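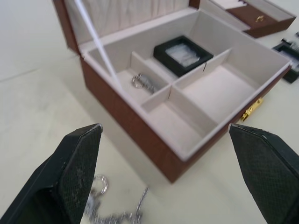

Someone in the last group asked whether it's really worth sorting a jewellery box when everything ends up in one knot by the end of the week anyway. Yes! It really is, and that question is a great way into Week 4.

Tevwood Community Learning
Caring for Small Things: Week 4 handout
Jewellery boxes and chains

Last updated: May

Bring your own box tonight if you have one, any size, any state. We start at 7 pm with the untangling and move on to the boxes after the tea break.

1. Start with the chains
Lay each chain out on the table at full length before it goes anywhere near a compartment. I love this part, because you finally see what you own (I found a bracelet of my grandmother's this way, twisted up inside a necklace I never wear). Look at the clasp end first. A ring clasp should open and spring shut by itself. If it sticks, put the piece aside for the repair pile and don't force it.

For knots: a pin in each hand, a light-coloured surface, good light. Loosen from the middle of the knot and let the ends look after themselves. Never pull!

2. Which compartment?
A long narrow slot is lovely for a bracelet, one bracelet to a slot, lying straight with the clasp done up. Silver chain is especially happy like that. Keep the bigger spaces for bulky pieces, and please leave one bare for now. You'll want it later, trust me.

A little loose tray with a raised rim is handy inside a larger section, and you can lift the whole thing out when you dust.

3. Fabric linings
Soft dry brush, working along the partitions and into the seams where they meet. Pleated lid linings catch dust in every fold, so brush down the pleats and not across them. No water on fabric linings, the glue underneath can let go. We lost a very nice Brivelia box to a damp cloth last term and I'm still sad.

4. Lids and clasps
Open the lid fully before you load anything. If there's a support stay, check it's holding before you put your fingers under it. Wipe gold-coloured clasps with a dry cloth only, as the finish on these can be thin.

For next time: finish 2 compartments at home and read the Quinlan notes, page 38.

Filed under: Home & Hobby, Course Notes, Jewellery Care

We use cookies to remember your preferences. Accept / Manage settings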